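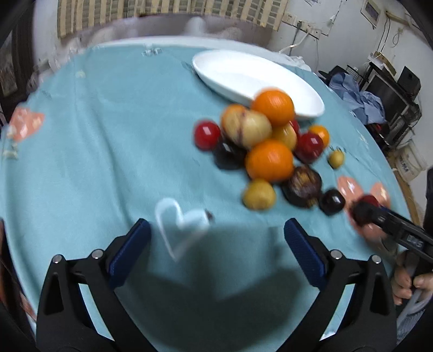 Hashini asked first thing whether we could please, please settle the fruit before we got onto money, as last time we ran out of evening and the fruit ended up being decided by whoever was near the store. Everyone was fine with that, so I've flipped the agenda and the notes follow the order we talked in.

Fruit table. We're keeping the mix: oranges, mandarins, plums, passion fruit, and whatever yellow things look good that morning. Hashini Patwary wants the fruit heaped straight on the cloth and then moved into the white oval dish once people start arriving. I said I'd like it in the dish from the start (I'm the one who washes the cloth!) and we went back and forth on that for longer than I care to write down. Agreed in the end: big fruit in the dish, small fruit loose around it. The passion fruit can be a bit wrinkly, they taste better that way, so please don't throw them out.

Cloth. Light teal stays. There was a pitch for plain white and it got two votes.

Hearts. The pink see-through ones are staying on the table as decoration. Isel Hall has asked us to pick up every last scrap afterward, and fair enough – I was still finding bits in my coat pocket in January. I'll bring a dustpan.

Costs. The quote from Plaltby came in at 3,010 for the whole evening, with tables and chairs. Ekanayake quoted 2,860 but we'd have to collect the chairs ourselves from Cleremby. We have almost 2,000 in hand and the rest has to come from ticket sales. After a lot of sighing we went with Ekanayake, and I've offered my trailer, which holds more than you'd think (it did a whole sofa once).

Tickets. No change to the price. Hashini is going to redo the poster, as the old one still has the wrong door on it.

Setting up. Doors to the hall open for us at 4 on Thursday. Tables first, then cloths, then the fruit goes out last so it isn't sitting around getting leaned on. Bring your own paring knife if you're on cutting, and put your name on it.

Any other business. Somebody left a blue umbrella at the last meeting and it's hanging in my hallway. We also talked about music for a while but didn't settle on anything, so that's carried over to next time. Same room, and Hashini is bringing the coffee.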